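Cuaderno de taller - grupo de accesibilidad en paradas, Endcombe
Octubre, última hora de la mañana

Retomo el cuaderno después de unos días de tenerlo abandonado, y empiezo por lo que más nos preocupa, el aviso sonoro de las paradas de autobús de la línea 8.
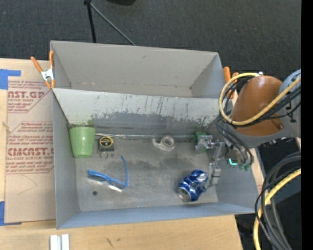 El prototipo lleva el altavoz de Vekon y el temporizador que montamos nosotros, y en el banco se oía de maravilla. En la calle es otra historia. Salí a escucharlo a la parada de Bakos, la que está en cuesta delante del mercado, y con el tráfico subiendo en segunda el mensaje se pierde justo en el número de línea (que es lo único que de verdad necesita quien no ve el panel). La primera sílaba de «ocho» se la come cualquier furgoneta. Probé a subir el volumen tres puntos y entonces se entiende, sí, pero también se entiende desde el segundo piso de enfrente, y ya tenemos una vecina que nos ha escrito con mucha educación y bastante sueño atrasado.

Lo que he cambiado hoy:

- El mensaje empieza ahora con un tono corto y grave antes de la voz, para que el oído llegue preparado. Antes arrancaba con la palabra «línea» y cuando uno se daba cuenta de que le hablaban ya iba por el destino.
- El número se dice dos veces, al principio y al final. Queda un poco machacón, lo reconozco, pero en la parada larga de Ristell lo agradecí muchísimo.
- He bajado la pausa entre frases a 300 milisegundos. Con la de antes parecía que el mensaje había terminado y la gente se ponía a hablar encima.

Queda pendiente el asunto del volumen automático. La idea sigue siendo que el aparato escuche el ruido de la calle y se ajuste solo, y sobre el papel es sencillo, pero el micrófono está demasiado cerca del altavoz y se oye a sí mismo, se asusta y sube, y luego se vuelve a oír y sube más. Da hasta un poco de ternura. De momento lo he dejado en que mida solo durante el silencio previo al tono y no toque nada hasta el mensaje siguiente. Mañana habría que dejarlo funcionando un buen rato con la ventana abierta, a la hora en que salen los del instituto, que es cuando peor lo pasa.

Segunda cosa, la subida al autobús. Estuve en Ristell con la regla y el cuaderno pequeño, y entre el bordillo y el piso del vehículo la separación cambia muchísimo según quién conduzca y según haya o no coches mal aparcados en la entrada de la parada. De 13 llegadas que apunté, solo en 8 quedó el autobús arrimado de manera que una silla pudiera entrar con la rampa bien apoyada. En las demás había casi siempre un coche parado «un momentito» en la zona amarilla, y el conductor, pobre, hacía lo que podía entrando en diagonal. Me parece importante que esto vaya en el informe con estas mismas palabras, porque si ponemos únicamente el dato de la separación van a pensar que es un problema de formación de los conductores, y lo que yo vi fue sobre todo un problema de pintura gastada y de gente con prisa.

Idea suelta, por si alguien tiene ganas de darle una vuelta: ¿y si el bordillo se alargara un poco hacia la calzada? El autobús pararía en su propio carril sin tener que entrar ni salir, y ahí ya no habría hueco donde aparcar. En la línea de arriba de Endcombe se hizo algo parecido hace años, y recuerdo que al principio hubo protestas por las retenciones y después se dejó de hablar del tema. Me gustaría pasar por allí con la misma regla y apuntar igual que en Ristell, así compararíamos peras con peras.

Cosas menudas, para que no se me olviden. La junta de goma de la caja del altavoz viene un pelo corta y hay que estirarla para que cierre; pedir otra medida a Vekon. El botón de repetición está demasiado alto para un niño y para cualquiera que vaya sentado, y además tiene el relieve tan suave que yo mismo, con guantes, no lo encontraba. Las pilas del cronómetro están en las últimas. Y si alguien se ha llevado el destornillador fino de mango verde, que lo devuelva, por favor, que le tengo cariño.

Sigo por la tarde con la grabación nueva de los destinos. «Bakos - Mercado» hay que repetirla entera, suena a pregunta.

3 comentarios · Compartido 8 veces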